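The kitchen that never burns anyone

I've put off writing this since April, partly because I wanted to be fair and partly because I was still cranky. I'm less cranky now. Not entirely.

Some background for anyone who doesn't read the dull posts. I do contract testing for Vuvgate, a small outfit that builds control software for household robot arms. My job is to run the software through kitchens that don't exist and write down what it does wrong. The kitchens come from a simulator called Lesovov, and the motion planner I've been poking at is called Arai. We have one physical arm, in a room with a yellow line on the floor, and you don't get to use it until the simulated one behaves.

The task was dull by design. Pick up a lidded jar from a kitchen scale, carry it clear of the coffee machine, set it down on open counter, go back to rest. No pouring, no opening the lid, no people nearby. We ran it 621 times over a week or so, changing the starting position of the arm a little each time. The summary page came back green. Every jar picked up, every jar put down, no drops.

I don't trust a green page. I've been doing this long enough to have seen a robot score full marks for pushing a cup off a table, on the grounds that the cup was no longer on the table. So I started opening the runs one at a time and watching them, and Teresa Szczepańska, who wrote most of the scoring code, very decently didn't tell me to go away.

The first thirty or so were fine. Then I hit one where the arm came back from the put-down by way of the stove. It swung its elbow out to the right and dragged it low over the cooktop, and the grates did nothing. I don't mean they held firm. I mean the arm went through them like they were fog. The score for that run was perfect.

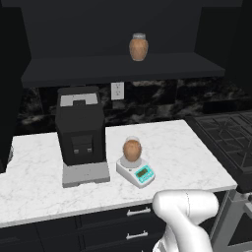

Jar on the scale, a second one up on the shelf, stove on the right. The arm is at lower right.

I thought it was a one-off, so I went looking for more and found them in no time. By the end I had 107 runs in which some part of the arm passed through some part of the cooktop. It was usually the elbow, and it was usually on the way home after the jar had been put down, when I suppose everyone had stopped paying attention, me included.

The cause was embarrassing in the way these things usually are. When the kitchen was put together, the counter, the shelf, the coffee machine and the scale were all given collision shapes, meaning the simulator knew they were solid. The cooktop had come from a different batch of models and its collision shape had been left off. You could see it perfectly well. The planner couldn't, because it doesn't look at pictures, it asks the simulator what's in the way, and the simulator said there was nothing there.

So Arai did what planners do and found the shortest way home. The shortest way home was through a stove.

I wrote it up and flagged it as a safety fault. This is where things got a bit silly. The first reply I got was that it couldn't be a safety fault because nothing had been damaged and there was no real stove. Well, yes. There was no real jar either, and we were all quite happy to count that one as a success. If a pretend pickup is worth putting on a slide, a pretend collision is worth a line in the fault log.

Kaede Hamada, who looks after the physical arm, took it more seriously than anyone. She asked the question I should have asked first, which was whether the rest pose used in those runs was the same one loaded on the real machine. It was. The only reason it hadn't mattered is that our test room has a bare bench and no cooktop. She pulled the pose that afternoon and put a speed limit on all return moves until it was sorted. It took her 45 minutes, including the paperwork, and it was the most useful thing anyone did all month.

The fix on the simulator side was one missing file. With the cooktop made solid, we ran the whole lot again, same starting positions. The planner now went around the stove, mostly. In 127 runs it couldn't find a way home in the time allowed and just stopped with its elbow out. The summary page went from solid green to a sort of patchy lawn, and there was a bit of grumbling about how that would look.

I'd take the patchy lawn any day. An arm that stops and does nothing is annoying, but I can stand next to it. I did have to argue for keeping those stops in the report as stops. There was a suggestion that since the jar had already been delivered, the task was technically complete and the trip home needn't count. I said that in my own kitchen, I'd like the trip home to count.

What still bothers me is how good the thing looks. The marble has veins in it. The power outlet on the wall has its two sockets, the scale has a little green display. Somebody put real work into all that, and I think it fooled us. If the kitchen had been made of grey boxes, one of us would have gone down the list and checked that every box was solid. When it looks like a place you could make toast, you stop checking.

I asked Teresa for a test that drops a ball on every object in a scene before any run starts and complains if the ball falls through. She had it going the next day. It has already caught a fruit bowl and half a fridge in two other kitchens, neither of which I'd have spotted by eye.

Next on my list is the grip sensor, which according to the logs has never once reported slipping. I have my doubts about that as well.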